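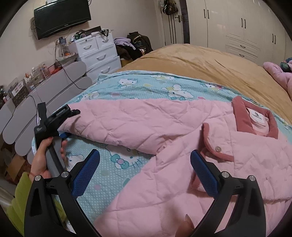
Week 6 - Reading a crash report

OK, so last time I promised we'd get into how local news covers road accidents, and I want you to start with the police report, before you look at any story. Grab the Galitz Road one from the packet (it starts on page 39).

Three things I always circle first: time, direction of travel, and who was driving. Then I look at the road itself! Route 129 bends hard just past the Trundamora turnoff, and a lot of you missed that in March.

Watch your verbs. "Collided with" doesn't assign blame, "hit" sort of does - and "lost control" needs a source, every time.

No names until the family has been told. Caroline Wanyama has a good chapter on this, pages 58 and up.

For next class, write me four paragraphs from the report and bring them on paper.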